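February, late, kettle on

Home from the Flollosden match with no voice left and one glove. We drew 2-2, and I'm still cross about the second one we let in!

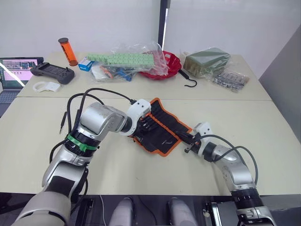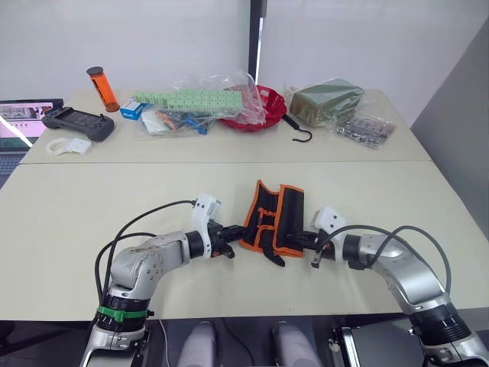 *Photos: Rajeshwari Pinto*

So. Rónán Brennan started up front, which made me groan out loud (sorry, Rónán), and then he went and scored after 7 minutes with his shin. I'll take it. Over 300 of us there, the best crowd since the fall, and the noise behind the goal was lovely.

Then we sat back, like we always do. Imholm got one from a corner in the 71st minute and another straight after, a daft bouncing thing that Dehua got both hands to and couldn't hold. I had my scarf over my face by then. Dymphna C. was already talking about the bus.

And then the 93rd! Long throw, two headers, everybody yelling for a handball, and Dehua Kang (our goalie!!) up there poking it in from about a yard. I hugged a man I've never met, and I think that's where the glove went.

Doherty Park away next, and the Cavel game after that, which I can't make because of Mom's birthday lunch. Might ask if we can eat early. Need to text Dymphna about a ride, and dig out the thick socks, my toes are only now coming back.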